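Review: Woditz bin-picking kit from Niltov, second look

Firmware updated in April, test repeated on the same cell

The Woditz kit is sold as an add-on for shops that already own a six-axis arm and want it to empty bins of mixed or loosely placed stock. Niltov ships the gripper, a controller, a mounting plate and a license for the picking software. The arm, the bin and the bench are up to the buyer. Our first review covered an earlier software release and ended with a low score for setup. The hardware has not changed since then.

Installation

The mounting plate fit our arm without an adapter. Routing the hose and cables took longer than fastening the gripper. The manual shows one strain relief point near the wrist and leaves the rest to the installer. We made the service loop too short on the first try and had to redo it after the wrist reached its rotation limit. A longer loop is safer, but it needs clearance at the bin wall, and the software does not model it. Niltov should let the user enter a cable envelope as part of the tool geometry.

Bin calibration is improved. The operator touches off the corners and the floor, and the software builds the keep-out volume from those points. Any movement of the bin after that makes the calibration invalid, and there is no automatic check for it. Clamp the bin to the bench before starting.

Picking

Test stock was rectangular bar, the shape most of our readers asked for. Each cycle started with bars placed by hand at random angles. The run was 1,016 attempts with default settings, and 917 ended with a bar delivered to the outfeed. Of the failures, most were bars lying close to a wall. The fingers need room on both sides of the part, and the planner often rejected a grasp that an operator jogging the arm could reach. 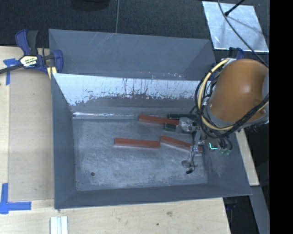 Gripper at the rearmost bar, close to the back wall of the bin. Three bars in the bin, the arm entering from the right.

Wall-side parts can be handled with the "offset grasp" option, which takes the bar near one end. It recovers many of the rejected picks, but the bar can rotate in the fingers during the lift. With short bars this did not matter. With longer ones we lowered the lift speed to 80 percent of the default and saw fewer drops.

Reflections from bare metal remain a weak point. A bright line at the seam between wall and floor was twice detected as a part edge during setup - masking the seam in the software fixed it. A matte liner would be the better solution. Flastero sells one cut to size, but we have not tested it.

Software

The interface is plain and quick. Grasp candidates are listed with a score and a rejection reason, and the reasons are now readable text instead of codes. Log export still works only from the controller screen. The Ponce plug-in for cell supervision connected on the first attempt and reported faults correctly, except for low air pressure, which came through as a general tool error.

Recovery after a missed grasp is the largest change in this release. The arm retracts, takes a new scan and tries another candidate, up to a limit set by the user. We left the limit at 2. Higher values added cycle time and few extra parts.

Verdict

Suitable for bar and block stock in a fixed bin, with an integrator or a patient technician on hand for the first days. Not recommended for deep bins with steep walls until the planner handles wall-side grasps without the offset option. Existing owners should install the update. Buyers comparing kits should ask Niltov for a trial with their own parts in their own bin, and should budget for extra cable clips - the ones supplied are too few for a full service loop.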